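Dovivdale workshop teaches robot arm to strip old computers by remote control

Electronics refurbisher Kedia has begun recording demonstrations for a robot arm at its Dovivdale workshop, with the aim of automating part of the teardown of retired desktop computers and servers. The work started in November and is being run with Todow, a small software firm that supplies the teleoperation and training tools.

Under the arrangement, a Kedia technician steers the arm through a teardown step from a hand controller while the system logs joint positions, gripper opening and camera video. Each recorded attempt is stored as one episode. Episodes are then used to train a control policy that is meant to reproduce the step on machines it has not met before.

Three steps are covered in the first stage: releasing memory modules, unplugging fan and drive cables, and opening the processor socket. Todow has set a target of 80 usable episodes per step before any training run is attempted. Memory modules are furthest along, with 40 episodes accepted to date.

Saskia Goodwin, who leads the project for Kedia, said the processor socket was the hardest of the three to demonstrate well.

"The load lever has to be pushed down a little and moved sideways before it will lift," Goodwin said. "By hand you do that by feel. On the controller you have to do it by eye, and the gripper is often between you and the part you want to see."
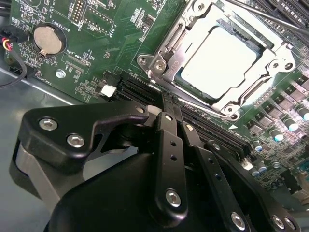 Operators work from two views, one from a camera carried close to the gripper and one from a fixed camera covering the whole bench. Goodwin said new operators tend to stay on the close view and drift into neighbouring parts. They are now asked to check the bench view before each descent and again before closing the fingers.

The controller scales hand movement down by a factor of 5 for fine work. At full scale, small tremors in the operator's hand were carried through to the recordings, and the first batch of socket episodes was discarded for that reason. Pauses longer than a few seconds are trimmed afterward, as they had been teaching early versions of the policy to hover.

Kedia also tried hand guiding, in which the operator takes hold of the arm and moves it through the task directly. The method gave smoother paths for large movements, such as the approach to the case, but the operator's arms blocked the fixed camera and the video could not be used. Hand guiding has been kept for setting start positions only. 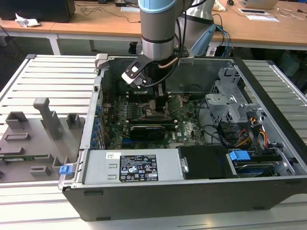 Desktop towers are worked on their sides with the side panel off. Starting positions are changed slightly between episodes so that the policy does not learn a single fixed path. Cable runs are left as found – a decision Todow asked for, on the grounds that tidied wiring would not match what arrives at the dock.

An episode is rejected if a connector is pulled by its wires, if a board is flexed beyond a set force limit, or if the operator has to reach in by hand. Failed attempts that the operator recovers by remote control are kept and labelled separately. Todow's engineers consider these useful for training the arm to correct a missed grasp.

Trained policies will be assessed on units excluded from the recordings, beginning with memory removal. Grgić, a parts reseller that buys recovered modules from Kedia, will inspect the output for damage to contacts and latches.

Goodwin said staff would continue to do the teardown work on the main line during the trial. Recording for the cable step is to resume once a revised set of finger pads has been fitted.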